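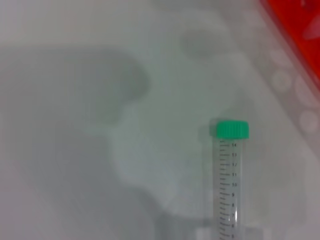
Wrist view calibration on the decapper cell, thread. We lost most of a shift to this in October and the manual covers it in half a page, so I'm writing down the order we do it in now. The cell is one arm, a Kekirby two-finger gripper, a Zurnel controller and a wrist camera, handling 15 mL conicals in and out of a capping station. The check tube is an empty one with a mint-green ribbed cap, stood upright, and the first thing I want is the printed scale. If the ticks from 10 down to 5 are legible, focus is good enough to go on. If the numerals smear, stop and fix focus first.

2/ Symptom was intermittent. 37 failed grips over a night run of the same program that had been clean for weeks. Every one was logged as "cap not found" or "cap height out of range". No collisions, no dropped tubes.

3/ First suspect was the gripper. Meifang Xia pulled the finger pads and measured them. Wear was even and inside limits. Refitted the same pads. If yours are glazed, change them as a pair and redo the tool centre point before touching anything in vision.

4/ Second suspect was the camera bracket. Two M3 screws, one of them finger-loose. That gave a small tilt at the lens and a bigger one at the tube. Torqued, paint-marked, re-ran hand-eye. Failures dropped but did not go away.

5/ Remaining cause was the cap finder. It segments on colour, then fits the cap edge. Soft grey shadow on a pale deck is fine for the colour step. The edge fit is another matter – the old search window was wide enough to pick up a shadow boundary and call it the side of the cap.

6/ Changes made: search window narrowed to the expected cap position, saturation threshold raised, exposure locked. Auto exposure was hunting whenever something bright came into a corner of the view. Lock it. There is no reason to leave it on with fixed lighting.

7/ Exposure is at 55 on the controller's scale. That number means nothing outside our cell. Set yours so the cap is not clipped and the black numerals still separate from clear plastic.

8/ A highlight down the tube wall is normal, it's a curved surface. Do not try to light it out. We tried a diffuser and lost contrast on the ticks. Took it off again.

9/ Current order, for the binder:
pads
bracket screws
tool centre point
focus on the scale
exposure
hand-eye
cap finder window
Do them in that order. Anything done upstream invalidates what's downstream.

10/ Hand-eye notes. Tarawneh's procedure asks for a dozen poses. We use more, with real wrist rotation in them. If all your poses look straight down you will get a lovely residual and a bad answer in Z.

11/ Munther Smadi asked why we don't use a machined target for the focus check. We have one, it lives in the drawer. The tube is the part we handle, it has clear walls and fine print, and it shows up problems the target doesn't. Keep the target for hand-eye.

12/ Result: 112 cycles on the test program after the changes, 2 faults. Both were caps cross-threaded by the station upstream, so the finder was right to reject them. Different job, it's on the list.

13/ Cable note while I'm here. The camera lead runs through the same clip as the gripper lead, and the clip was tight enough to drag on the connector at full wrist rotation. Opened it up and added a service loop. Check for this before blaming the bracket screw for coming loose by itself.

14/ Spares: bracket and screws are in the grey cabinet, second shelf. Cendberg quotes three weeks on a replacement lens, so please don't wipe ours with whatever's on the bench. Blower first, then lens tissue.

15/ Backup of the vision job is saved under the old name plus "narrow". The previous one is still on the controller. I'll delete it after the next full night run.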